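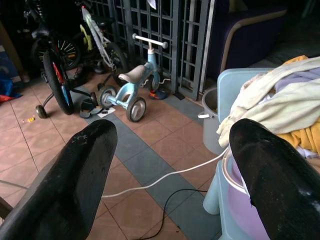

## Section 3: Getting the floor clear before you park the bikes

I know, you want to get to the hooks and the rack! Do this bit first anyway. I skipped it when I set up ours and spent the evening tripping over sandals.

1. Pick up the small stuff: shoes, papers, bags, whatever's crept in under the bikes. I just throw it all in a plastic basin and sort it later (much later, usually).
2. Unplug any cables lying across the tiles and coil them up. White ones, black ones, all of them.
3. Wheel the bigger bike to its spot. If it still has training wheels, check that both touch the floor.
4. Park the little tricycle last, so it's the first one out in the morning.

**Note:** Keep the gate swing free. Open it all the way once before you call it done.

**Caution:** Don't lift a tricycle by the handlebar. Grab it under the seat instead, and watch your shins!

If you bought the Usley floor mat (part 112), leave it rolled up for now. We'll get to it in Section 4, along with the wall hooks.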